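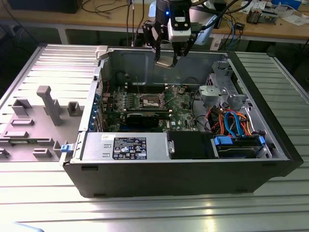
Oyewole asks whether the cell can now be left alone for a full shift, and whether the same arm will one day empty the dishwasher in the canteen. The answer to the first question is no, and Section 4 explains how much attendance is needed. The second question comes up at every training day in Drandville. For the moment a machine can do the chores where the parts stay where you put them. Plates and cutlery do not.

4. Setting up a desktop tower for disassembly or refit

4.1 What the Tunent cell can be trusted with

The chores in the list are sorted by how much a person must help.

Unattended, after teaching: moving a free part from one known place to another known place.
Attended: pulling or seating a memory module, lifting a loose metal plate, placing a part in a fixture.
By hand only: unplugging cables, opening side panels, anything with a hidden clip.

Note: The list was last changed in February. If your printed copy shows cables under "Attended", please throw it away.

4.2 Before you start

1. Disconnect the tower from the mains and hold the power button for 10 seconds.
2. Remove the side panel by hand. Do not ask the arm to do it.
3. Lay the tower on its side on the slotted table, with the open side up.
4. Push the tower against the stops and tighten them. It must not slide when you press on a corner with your hand.
5. Check that no cable crosses the part you want to reach. Tie it back if necessary.
6. Load the program for the case model. Programs are not interchangeable between models, even when the cases look the same from outside.

Caution: Keep hands out of the case while the blue ring on the teach pendant is lit. The arm can be still and also be under power.

4.3 Teaching the first approach

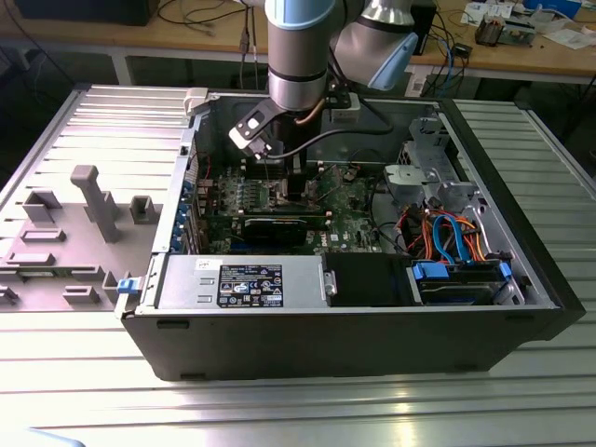
Teach the approach from above and always in slow mode. The first point is the safe height, 200 mm over the highest part of the case, and every later movement begins and ends there. From the safe height, bring the tool down in short steps and stop before it touches anything. Look from two sides before each step. A drive cage and a loop of colored cables, as on the right side of this tower, leave less room than you think when the wrist turns, so teach the turn at the safe height and only then go down. Save the point under a new name — the old one is overwritten without a question.

1. Jog to the safe height and save.
2. Jog to the approach point and save.
3. Jog to the contact point in single steps and save.
4. Return to the safe height by the same way.
5. Run the complete path once with the gripper open and without a part.

If the arm stops with code 285, the force limit was reached. Do not raise the limit. Go back to step 2 and correct the approach point.

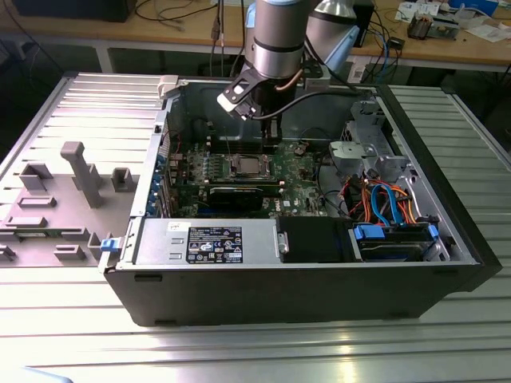 When the empty run is clean, repeat it with a part and stay beside the stop button. One good run does not prove much. At the Sarkden workshop we logged 2343 attended runs before we moved the first chore to the unattended list, and it was a very simple chore. A person with a screwdriver is still faster for a single machine. The cell begins to be useful when many equal cases come one after the other.

Note: After any change of fingers, all contact points must be taught again. The approach points can stay.

4.4 End of work

1. Send the arm to the parking position.
2. Switch off the arm power and wait until the pendant is dark.
3. Loosen the stops and take out the tower with two hands.
4. Write the program name and the stop codes in the log.

Continue with Section 5, Care of the gripper fingers.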